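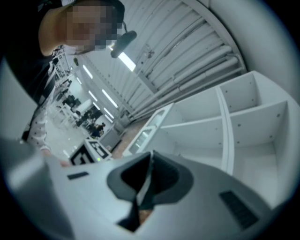 Advice > Home and Storage > Books and Paper

Caring for Old Books at Home

Reading time: 2 minutes

The Skendton Book Conservation Service receives regular inquiries from residents who have inherited older books and wish to keep them in good order. The following guidance applies to ordinary household collections.

Store books upright on a shelf, with volumes of similar height side by side. Large or heavy volumes should lie flat, no more than three to a stack. Attics and basements are unsuitable. A steady temperature below 70 degrees Fahrenheit is preferred, and relative humidity should not fall below 35 percent.

Remove a book by gripping both sides of the spine at the middle. Pulling at the top of the spine will tear it in time.

Dust the top edge with a soft, dry brush - a clean shaving brush is suitable - while holding the book firmly closed. Brush away from the spine. Do not use furniture polish or damp cloths on leather.

A musty book may be placed in a lidded box beside an open dish of baking soda for 7 days. The powder must not touch the paper. Books with active mold should be sealed in a bag and kept apart from the others.

Adhesive tape should never be used on a torn page. Loose leaves may be kept in an acid-free envelope until a binder can be consulted.

Booker Kowalczyk, Collections Adviser, holds a repair clinic at the Clitholm branch each October. Residents may bring two items.

Shares: 956
Comments: 35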